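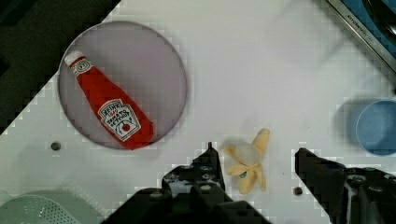
# The banana is fine, show me the denominator

I have read a great many robot papers in which a gripper closes on a toy banana, and I have come to feel toward the toy banana the way other people feel toward a hotel lobby. It is pleasant. It is always the same. I have no idea what city I'm in.

The Dellgate results, which went around in August and are still being passed along as proof that kitchens are solved, are a decent case. The claim is that a policy trained on 1,000 demonstrations moves objects where it's told to, from a typed instruction, in a tabletop kitchen. The success rate on the main task is 16 out of 18. I believe it. I would also like to know a few things that the paper put in an appendix, and one thing it put nowhere.

The appendix thing is the reset. Between trials, a person puts the objects back. How far back? If the banana returns to within a thumb's width of where it was, then 18 trials is one trial with a very patient audience. If it gets tossed down anywhere on the table, in any direction, with the ketchup bottle now in the way, then 18 trials is a modest but real sample. The text says "randomized," a word that in my experience covers everything from dice to a person's mood after lunch.

The thing it put nowhere is who decided what counted. A banana dropped half over the rim of a bowl is a success in some labs and a failure in others, and I have worked in both kinds - sometimes in the same week, in the same lab, depending on the deadline.

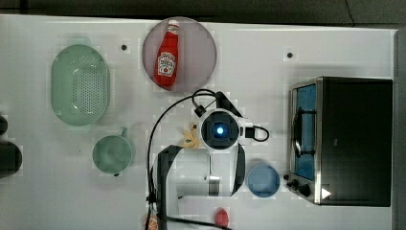

## In defense of the clutter

People who don't like this work tend to complain about the toys. I think they have picked the wrong target. A table with a plate, a colander, a saucepan, a bowl and a toaster oven on it is a harder place to be a robot than the bare surface and single cube we all used when I started. There are things to bump into. There are two or three sensible places to put any given object, so the instruction has to do some work. A soft banana also forgives a bad grasp, I'll grant, and a real one keeps a record of it.

My complaint is that the clutter gets no credit in the numbers and takes no blame either. The Arnico benchmark at least splits its score by how many objects are within reach of the target. It's a dull table. I would trade most videos for it. When the Belkadi group reran their own policy with 5 extra objects on the table, they printed the drop in plain type on the second page, and as far as I can tell the sky stayed up.

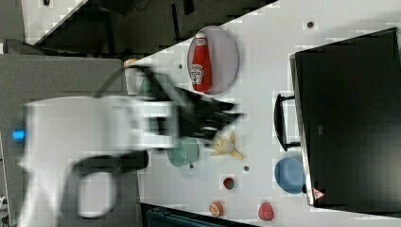
*By a former Pluston test engineer. Posted 2 April 2022.*

So, some requests, from someone who used to be the person putting the banana back.

Publish the starting positions. A photo per trial would do; the cameras are already there. Write down the rule for success before the first trial and have it applied by someone whose name is lower on the paper. Report the tries that were thrown out, including the ones where a cable snagged or the arm stopped to think about its life. At Pluston we called those "non-trials," and we had a lot of them in the weeks before a demo.

And please stop quoting a rate from 18 runs to one decimal place. 16 out of 18 is a perfectly good thing to say out loud. "88.9 percent" is the same news in a rented tuxedo.

I expect the Dellgate policy is good. I'd put it on my own table tomorrow, if they'd tell me where to set the bowl.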